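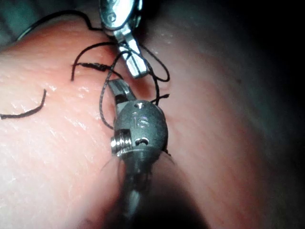 Instrument 16, lower, and the silver instrument, with the suture between them.

Rule 13

A short story

The rulebook at Mackay had 127 pages when I was hired to rewrite it, and by my second week I had read it through twice. Most of it was about doors, gloves and who signed for what. The part about the robots started on page 80 and was written by someone who had been angry at the time.

Mackay was a practice lab. Surgeons came to learn the Urodus system before their hospitals let them use it on patients, and between courses the same machines ran automated suturing trials for a company called Futby. A surgeon sat at the console for the courses. For the trials, the console was empty and one of our technicians stood by the stop button.

Rule 13 said: No thread shall pass between instruments unless both are under the same control.

The engineer from Futby wanted it gone. He had driven in from the airport with a printed list of the rules that slowed him down, and he put it on the table in the break room and turned it so I could read it. Rule 13 was at the top with a line under it.

"What does it mean?" he asked.

I told him I wasn't sure. My guess was that it came from a time when one arm was run by the software and the other by a person.

"We don't run it that way now."

"Your protocol has a mode for it."

"A recovery mode," he said. "The software drops out on one arm and the operator takes that arm over. It's there so you don't have to stop."

I wrote that down. I was paid by the lab, and the lab wanted the new rulebook finished by the end of the month. It also wanted the Futby contract renewed. My manager had told me both of these things in the same conversation and had left me to work out the rest.

I asked the senior technician about it that afternoon. She had been at Mackay longer than the machines had. She was wiping down instruments at the long sink and she didn't stop.

"I wrote thirteen," she said.

"Why?"

"Come in for a trial. Stand where I stand."

So I did. They started early, before the courses. The room was kept dim so that the monitor was easy to see. On the screen, everything was huge. A bit of tissue you could have covered with your palm filled the whole wall, wet and bright in the middle and going to black at the corners. The two instruments came in from top and bottom like cranes over a river.

The lower one was 16. Each instrument had a number cut into the wrist, and you could tell which ones got used by how hard the number was to read. The log had 16 down for almost 600 passes. The silver one above it was newer and came from a different supplier, Zaltov, who had asked for theirs to be included in the comparison.

The software tied well. I had expected it to be jerky, and it was slow and even, like someone reading out loud in a second language they knew perfectly. It threw a loop, reached through, took the tail and pulled. Then it cut and moved over and did the next one.

The technician kept one hand flat on the desk beside the stop button. She watched the screen and talked without turning her head.

"What do you look at?" she asked me.

"The tips."

"Everybody does. Look at the thread."

I tried. It was hard to do. The tips moved and the eye went with them. The thread mostly just lay there, and then a loop that had been lying there would be around something.

Late in the session the software lost the upper arm. A small yellow box came up in the corner of the screen to say so. The silver jaws stopped where they were with a loop around them. The lower arm was still live and had begun to close on the strand.

In recovery mode, the technician would have slid over to the console and picked up the silver arm by hand. She pressed the stop instead. Both arms froze.

"Now," she said. "Say I took the top one. Who's holding the thread?"

"You are. Part of it."

"And who's pulling?"

I looked at the screen. The loop went around the silver jaw, out to one side and back down past 16. If she moved up, she would tighten it. If the software moved down, it would tighten it. Either one could be moving correctly by its own lights.

"I can't feel it through the handles," she said. "The program can't tell what I'm about to do. It figures the thread is slack because it was slack when it last checked. I figure it's slack because it looks slack. The tissue is the only one that finds out."

She released both arms from the desk, backed them off by hand from the console, one after the other, and cut the thread out. Then she went over the surface at full magnification and called out every loose piece while I wrote it on the sheet. That was Rule 14, and I had marked it the week before as a candidate for merging with Rule 22.

"Did it happen?" I asked. "Before you wrote it?"

"On a bench. It pulled through and took the stitch before it as well. It was a course day. The surgeon said that if it had been a patient he would have been explaining it for a year." She signed the sheet. "I wrote it up that night and I didn't write it very well."

I went back to my desk and read Rule 13 again. It was short and hard to argue with, and hard to follow too, if you didn't know what she knew. It told you what was forbidden. It didn't tell you what to do at the moment the yellow box came up, when you had perhaps a second and your hand was already going toward the handles.

I had been told to write rules as single sentences. I wrote this one as five.

If control is lost on either instrument while thread is held, looped or caught between them, stop both. Do not take over one. Place both under manual control before moving either. Free the thread, cutting it if needed. Account for every loose piece before the trial resumes.

The engineer read it on his phone and called me. He said it would cost 2 minutes a stop and that he had promised his people a number for the day's output. I said I understood. He said that the recovery mode had been tested. I asked if it had been tested with thread around both tools, and he said he would have to look.

He called back the next morning.

"It was tested with thread in one," he said.

"Okay."

"We can test it the other way."

"You can," I said. "The rule can change if it goes well. I've put a review date on it."

There was a pause in which I could hear him typing.

"Can you take out 'if needed'?" he asked. "About the cutting. If they try to save the thread they'll spend ten minutes on it. Just have them cut it."

I asked the technician. She said he was right, and that she had always just cut it. I took out the two words and fixed the rest of the sentence around the hole.

My manager wanted to know why the new book was longer than the old one in that section and shorter everywhere else. I said that the doors hadn't needed so much. He turned a few pages, found his own name on the approval line, and signed above it.

The book went out in November 2025. A copy was chained to the desk next to the stop button, because the last one had walked off. I went in for one more trial before my contract ended. The technician was training a new hire, a young man just out of school, and she had him stand where I had stood. The arms came in, 16 below and the silver one above, and the first loop went around.

"What do you look at?" she asked him.

He said the tips.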